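Notes on the Takagi recut

7/25/19

The film is Skonoleo, the streaming version, and the short answer for anyone who wrote in is yes, it has been recut. The disc release runs four minutes longer than the one now being served. I have compared the two and the differences fall into three groups.

First, the opening. The disc begins with the ferry crossing under the titles. The stream goes straight to the harbour office, with the titles moved over the first dialogue. The music cue was plainly written for the crossing and now ends on a hard fade in the middle of a bar.

Second, the dinner at Mincombe. Two reaction shots are gone and the toast has been trimmed. The plot still works, but the brother's later remark about the toast refers to a line the viewer has not heard.

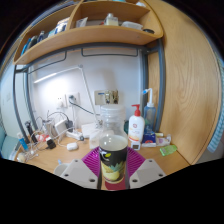

On the desk: dark label, yellow fruit.

Third, the colour. The disc has a green cast in the night scenes which Takagi, the distributor, described as intended in its booklet. The stream is closer to neutral and the blacks are lifted. I prefer the disc, though on a cheap screen the stream is easier to follow.

Sound is the same mix in both, apart from the level. The stream is quieter throughout and I had to turn the set up by 11 steps to match.

Method, for those who asked. I logged every cut by hand in a spreadsheet, 1467 rows for the stream and 1633 for the disc. Dissolves were counted as one cut, taken at the midpoint. Shots under the end credits were left out of both. A few rows may be wrong where a flash of lightning looks like a cut - I checked the ones I doubted and left the rest.

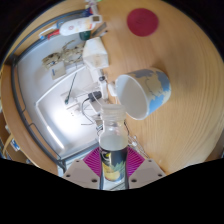
Which one to watch

The disc, if you can find it. The stream is adequate for a first viewing and the trims will not trouble anyone who has not seen the longer version. Zornalville, the sequel, is due in November and picks up from the ferry, so a viewer who has only seen the stream will be missing the setup for its first scene. I will log that one as well when it arrives.

Recent posts
Aspect ratios on the Mincombe box set
Zornalville: what the trailer shows
Subtitle timing, disc against stream
A fault in the Takagi menus
Why I stopped using the frame counter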